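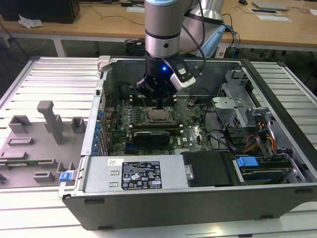
Second Life for an Office Tower: Project Report
Intro to Computer Hardware, Group 4
Written by Callum Heywood, with Manju Chaudhary and Darren Blackburn

Why we picked this

Our group got one old desktop from the surplus shelf in February and the assignment was pretty open: take it apart, learn what everything does, and get it back into a state where a person could use it for schoolwork. I had never opened a computer in my life before this class (Manju had, a bunch of times, so she was our unofficial boss). I figured it would be all tiny screws. There were some of those, but way fewer than I expected!

Opening it up

We laid the tower down on its side and took the panel off so the whole green motherboard was facing up at us. If you are doing this project next year, please lay it down. Darren tried working on a standing case for the first ten minutes and dropped a screw into it, and we spent longer finding that screw than we did on the next two steps put together.

Our first job was to name the parts without looking at the handout. The processor was easy to find because the socket is close to the middle of the board and has a metal frame holding the chip down. The memory slots were easy too. I had always heard people talk about graphics cards like they were the size of a shoebox, and ours was just a black card with a dark cover over it, sitting in its expansion slot below the processor. I got the power supply right and then called the drive cage "the radiator," which I am still hearing about.

One thing I liked a lot is how much of an office machine like this is meant to come apart by hand. The expansion slots have blue clips and the drives have a blue latch, and once Ms. Bellamy pointed out that blue means "you're allowed to touch this," the whole case made more sense. After that we pretty much just looked for blue.

Cables

This was the worst part for me. There's a tangle of black cables looping over one side of the board, plus a bundle of orange, yellow and black wires down by the drives, and the first time I looked at it I thought we would never get it back together. Manju made us put masking tape on every plug before we pulled it, with a number on the tape and the same number on a sketch of the board. I thought that was overkill and then used it constantly. My sketch looks terrible but it worked.

The processor

We lifted the metal frame, took the chip out, cleaned it and put it back. There is a little mark on the corner that has to line up with the socket and you really don't want to force anything. Darren did this one since he has the steadiest hands. I held the flashlight and breathed as little as possible.

Cleaning took one whole class period. We used a soft brush and canned air, mostly on the fan and the holes in the drive cage, and the dust that came out was gross.

Testing

Ms. Bellamy wanted every group to run the same memory check, and ours is logged under Skalent, the name Darren gave the computer for reasons he won't share. On the first try it did not turn on at all. Two of our taped plugs were in the wrong places (a 2 that looked like a 5, my handwriting, sorry). We swapped them and it started up. The memory check came back clean with 865 on the score sheet, and the group before us had 2000, but they had a much newer machine so I'm not too upset.

What I would do differently

Write the numbers bigger. Take the cables off in an order that makes sense, so you can just go backward. I'd also want another week to try a different drive, because starting up is still slow and I think that's where the time goes. Manju thinks it's the memory. We didn't get to settle it.

Thanks to Shirley Bellamy for letting us stay late twice, and to Cyril Bainbridge for the screwdrivers, which have all been returned except the small one. We're still looking for that.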